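The Last Chapter at Jultside

The mobile library came up to Jultside at six in the morning, and I was at the gate before it had stopped rolling. I had waited since January for the final volume of the Bendier books, all 700 pages of it, and I was not going to let the schoolmaster get there first!

If you haven't read them, oh, I envy you. They follow a family of salt carriers through the flood years, up the old road from Etuton with 36 mules and a grandmother who can't be trusted with maps. I had read the first five so often that the librarian had stopped stamping them and simply waved me down the steps.

She held up the new one – blue cloth, still stiff – and I signed for it with a shaking hand.

I read it walking home. I read it against the milk jug, and then on the back step with the hens going round my boots. By noon the family had reached the Chraibi bridge, the very one at the bottom of our lane, and I had to put the book down and run to look at it. I had crossed it all my life with shopping! Now there were mules on it, and rain, and the youngest daughter counting the toll money twice in the dark.

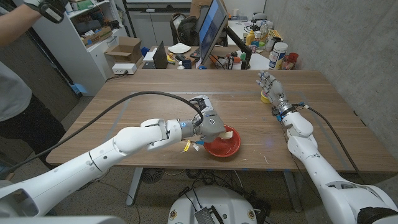
Red bowl and yellow cup on the table.

I went back and finished by lamplight. The daughter keeps the road and lets the young man go, and I cried so loudly that the dog left the room. Then I turned to the first page and began again, slowly this time, with a pencil.

There was a knock at nine. The schoolmaster stood on the step with his hat in his hands, wanting to know how far I'd got.

"Come in," I said, "and I'll read you the bridge."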